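Budget time again. We got the go-ahead for the second arm in June and I've been living in a spreadsheet ever since — quick post while the kettle's on.

Quote from Osport came in at 1,825 for the gripper and wrist mount. Fine. Then the spare fingers, 164 a pair, and I'd put down one pair. Daichi says two. He's right, the grip surface is what goes first on bottle work, esp the thin plastic ones that give when you squeeze.

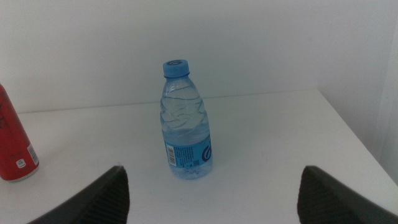

Carriage is another 75, which I'd forgotten. Again. And Kubo want 13 weeks on the arm itself, so whatever we order has to go in before the summer or we lose the slot. Najwa is chasing them for somthing shorter, not hopeful.

Still undecided — second fixed camera or not? Mei wants one. I'd sooner have the money in fingers and a decent table. Cans, tea, water, that's the whole job for the first few months, doesn't need anything fancy. 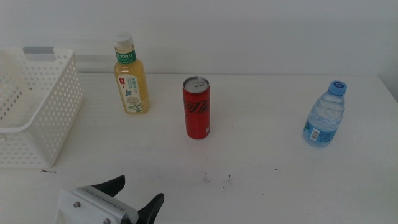

Tea, cola and water set out on the white table, basket on the left.

Anyway. Numbers go to Hideaki tonight. If anyone's bought fingers from Ciditz tell me how teh fit was, they're cheaper but I can't find a drawing anywhere.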